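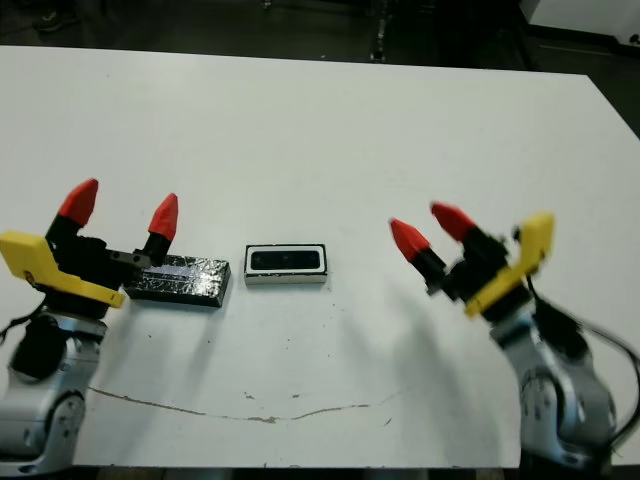
Dear Gisela,

You asked for something readable this time and no spreadsheet, so I've had a go at writing it the way I'd tell you over a cup of tea. It covers everything since the May payment came through from the Garkulik fund, and the numbers are in the usual folder if your finance people want them.

The big news is that the two-armed bench is now part of the normal day at Retasar. It has its own line on the rota and people grumble about it the way they grumble about the label printer, so I think it has arrived! The job we gave it is the one in the bid: handling the small rectangular parts at the repack bench, which is fiddly work and hard on the wrists if you do it from seven in the morning. We have 23 people on the floor and all of them used to take a turn at that bench. Now it's a pool of five who look after the arms, with the others free for inspection and goods in.

I'll be straight with you about speed. A good pair of hands is still quicker. We set ourselves a target of 2000 parts handled by the arms before this report and we got there, but only by running into the late shift for the last stretch, and I wouldn't want to promise you more than that for the next period.

Shiny parts are the bit that has eaten our time. Anything with a crinkled or mirror-like surface looks different every time the light changes, and moving a part a little way along the table can be enough to upset things. Ulteck, who did the installation, have been back twice to adjust the lighting and the grip settings. We now teach both arms with the part lying in the middle of the table, well within reach of either one, and then work outwards from there.
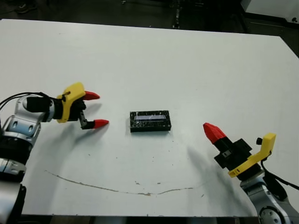 It's slow going, but the operators have got very good at it, and this is where the project has gone a different way from what I wrote in the bid. I'd assumed the teaching would be done by the Ulteck engineers and our lot would press start and stop. What happened is that the people who'd done the job by hand knew which corner to go for and how hard to squeeze, and the engineers kept having to ask them. So we've moved some of the training money (the Tamayo course, mostly) from general robot awareness to proper teaching skills. I did clear this with your office by phone but I'd like it in writing too, please.

How people feel about it is mixed. Two of the older hands miss the repack bench, because you could sit down and have a chat, and inspection is all standing up – we've ordered stools. The pool want their new grade settled before they take on anything else, and I think they're right. Hours haven't been cut for anyone and I've repeated that promise at each shift meeting.

Still to do before the next payment:

Agree the pay grade for the pool
Replace the tabletop, as the white surface is marked and scuffed
Get a second person trained to restart the arms on the late shift
Finish the written guide, which is half done and mostly in my handwriting

If you can come over and see it, mornings are best, before ten if you can face the early train. Bring flat shoes and I'll find you a visitor's coat.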